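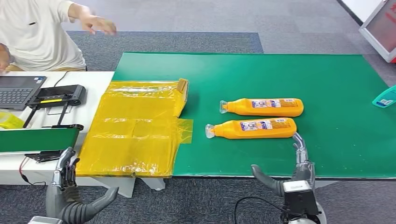
Search this site Enter keyword Go

Progress report to the Britlow Fund: the Tzavaras novella in English

By Yolanda Chávez
Oct 19, 2021
15 shares | 2 comments

The grant asked us to bring Evangelia Tzavaras's novella The Salt Weigher into English, to publish it with an introduction and notes, and to find out if people who don't usually read fiction in translation would read it. The first part is close to done. The second is partly done. On the third I have less to report than the fund would probably like, and I'd sooner say so now than in the final report.

Where the translation stands

Magdalini Margaritis delivered a full draft of all nine chapters in July. It reads well. It reads almost too well in places, and that has been the main argument between us over the summer. Tzavaras writes flat, stubborn sentences. Her weigher, Stathis, says the same thing to his brother in chapter after chapter, with the same verb, and the brother never answers it. In the draft the verb had been changed each time for the sake of variety. An English reader would have met a man with a decent vocabulary. A Greek reader meets a man who has one thing to say.

Magdalini has agreed to put most of the repetitions back. She has not agreed to all of them, and on the wedding chapter I think she may be right. The Greek verb also means "to owe" in the dialect of the book, and no single English word will carry both senses through a comic scene. We tried "settle." It works twice and then starts to sound like real estate.

The revised text of chapters one through six is finished. Seven and eight are with me. The last chapter is still being fought over, for reasons I'll come to.

The "lost classic" question

Our application called The Salt Weigher a lost classic. I signed the application, so I'm complaining about my own words, but I no longer think we should use the phrase on the jacket or anywhere else.

It was never lost. It went through a small first printing, it was reprinted, and it was read in at least a few schools on the coast, where people of a certain age can still tell you how the scales come to be broken. What happened is that the city critics ignored it and that nobody translated it. Those are different complaints. As for "classic," I have gone looking for the evidence and found mostly one enthusiastic essay, quoted by other people who don't seem to have gone back to the book. Our own application quoted it too.

I also have to correct something more specific. We told the fund that Tzavaras based the novella on a true case of a weigher who confessed to a fraud he hadn't committed. I can't find the case. The story appears in the preface to the reprint, without a source, and the preface was written by the publisher of the reprint, who had copies to sell. Tzavaras's own letters, the ones we've been allowed to read, never mention it. She says in one of them that she wrote the confession scene because she needed Stathis out of the house. The introduction will say that the story exists and that we couldn't confirm it.

None of this makes it a lesser book. I have read it more often this year than is good for anyone and the confession still catches me. Stathis stands at the scale with his hand on the beam and gives them a figure, and the figure is wrong, and every man in the room knows it and writes it down. I would put that page up against a good deal of better-known fiction. I just don't want to sell it with a claim we can't back up.

The last chapter

There are two endings. The first printing stops with the brother walking to the harbor to meet the boat. The reprint adds a page and a half in which the boat arrives, Stathis is on it, and the brothers embrace. Every summary I've seen in English uses the second ending, and it's easy to see why. It sends people home happy and lets a teacher say that the book is about forgiveness.

I don't believe Tzavaras wanted that page. I can't prove it. The handwriting on the surviving sheet looks like hers, and she was alive when the reprint came out and made no public objection. Against that, the page uses the brother's first name, which the rest of the novella withholds on purpose, and it has Stathis weep, when a whole chapter has gone by on the subject of his not weeping. It feels to me like something done to please a publisher.

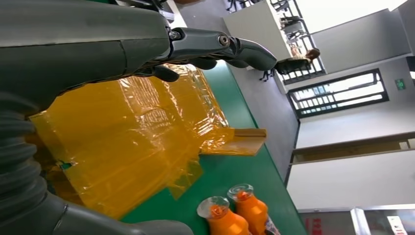 Magdalini Margaritis disagrees, and she asked that her view go into this report in her own terms: writers are allowed to be inconsistent, she says, and a page in the author's handwriting belongs to the author whether the editor finds it sentimental or not. She would print the reunion as the ending and leave the first version to a note. She adds that I seem to trust Tzavaras only when Tzavaras is being grim, and that a reader coming to the book fresh might find the embrace more disturbing than I do, given what the brother knows.

I've thought about that last remark more than I expected to. The brother does know. If he embraces Stathis on the quay knowing who altered the ledger, then the embrace is a good deal colder than the summaries make it. I still don't like the page. But our current plan is to print the first ending in the body of the book and the added page directly after it, on its own, in full-size type, with a short headnote. Neither of us is happy with this and that may be as close to agreement as we get. If the fund has a strong opinion, please send it before the text goes to the printer.

Introduction and notes

Evanthia Kyriakidis was commissioned to write the introduction and has turned in a first version. It's learned and too long. It spends a lot of its length on salt taxes, which I found interesting and which I suspect most readers will skip on their way to the story. I've asked for a shorter one that gives away less of the plot. The draft revealed the confession on its opening page, which seems to be a habit with introductions to older fiction, as if everyone had already read the book and was only coming back to be examined on it.

The notes are in decent shape. We have dropped the glossary. Food words are left in Greek where the sentence makes them clear, and where it doesn't, the translation now does the work.

The reading groups

The fund put real money into this part and I want to be careful about it.

We ran sessions at two places, the Abubakar reading room and the community center at Flarkside. Eugeniusz Cieślak led both and did it well. People came, people talked, and the comment cards were warm. If I wanted to, I could fill the rest of this report with quotations from the cards.

I'm not going to, and I'd ask the fund not to lean on them either. The people who came to Abubakar were mostly people who already belong to a book group there. They would have turned up for a tax manual if Eugeniusz had been reading it. The Flarkside group was closer to the readers we described in the application, and it was also the group that shrank. By the final session it was small enough to fit at one table. Those who stayed liked the book. I have no idea what the others thought, and the cards can't tell us, for the plain reason that you only fill in a card if you're there.

One thing from Flarkside did seem worth having. Several readers there took it for granted that Stathis was guilty. They read the confession as a confession. In the Greek it's clear enough that he is covering for someone, and the clue is the repeated verb, the one that had been varied in the draft they were given. So the group read a slightly different story from the one Tzavaras wrote, and read it quite sensibly. That settled the argument about repetition better than anything I had said. It's the most useful result of the sessions and we weren't looking for it.

We would like to run one more group at Flarkside with the revised text. We would not ask for a card at the end. Eugeniusz suggests having people retell the confession scene to someone who hasn't read it, and listening to what they keep and what they drop.

Printing

Fleklow has quoted for a run of 2000 copies. I think this is too many. The figure came from our application, where it was chosen, as far as I can reconstruct, because it looked serious. Translated novellas by writers with no name in English sell slowly, and the stock has to live somewhere. A smaller first run with an option to reprint would cost a little more per copy and would leave us with fewer boxes to explain. The fund's agreement ties one of the payments to the full number, so we need your permission to change it.

What we need from you

A decision on the print run.

Your view on the two endings, if you have one.

Agreement to move the unspent publicity money to the extra Flarkside sessions. We had planned to spend it on advertising the lost classic.

The schedule has slipped by the time it took to put the verb back, and I expect the last chapter to slip it further. Chapters seven and eight should be with the fund's reader soon. The final chapter will follow when Magdalini and I have finished with the headnote, which is now on its fifth version and gets shorter each time.

2 comments | 15 shares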